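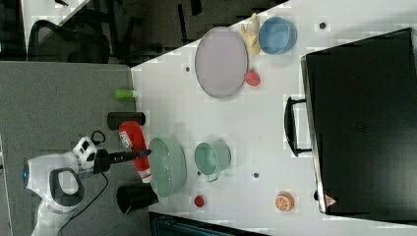

A black countertop appliance on a white table

Countertop cooking

Countertop cooking is the preparation of meals with small appliances that stand on a table or worktop and plug into an ordinary wall outlet. It covers toaster ovens, microwaves, hot plates, rice cookers, slow cookers and electric kettles, and it has produced a surprisingly rich style of home cooking, with its own recipes, shortcuts and loyal fans.

Background

Small electric appliances spread through homes during the twentieth century as household wiring improved. Early toasters and hot plates did one job each. Later toaster ovens could bake, broil and reheat in a single compact box, and the microwave changed daily cooking again by heating food directly with radio waves – a wonderful side effect of radar research.

Methods

A toaster oven browns food with heating elements placed close to the rack. The small space warms up quickly, so thin foods such as flatbreads, fish fillets and open sandwiches do very well in it. Tall loaves are harder, as the crust may darken before the middle is done. Many cooks lay foil loosely over the top for the last part of the bake.

Microwave cooking relies mostly on the water in food. Vegetables steam beautifully in a covered dish with a spoonful of water, and they keep much of their color. Standing time matters too: heat goes on moving toward the center after the power stops. Stirring halfway through helps soups and stews heat evenly.

Cookbooks and clubs

The food writer Hedvika Brabec gave the style a lively boost with The Plug-In Pantry, a collection built around dishes that need only one appliance. Her dumplings steamed in a rice cooker remain a favorite, and her plum cake, baked for a toaster oven in two shallow tins, is still widely copied.

In the town of Mahama, a yearly cook-off held each September invites home cooks to make a full dinner without a stove. It began with 14 entrants. Koen Baert won the first contest with a leek tart and a chilled pea soup, a pairing that has since become something of a local classic.

See also

Hot plate
Microwave oven
One-pot meal
Slow cooker
Toaster oven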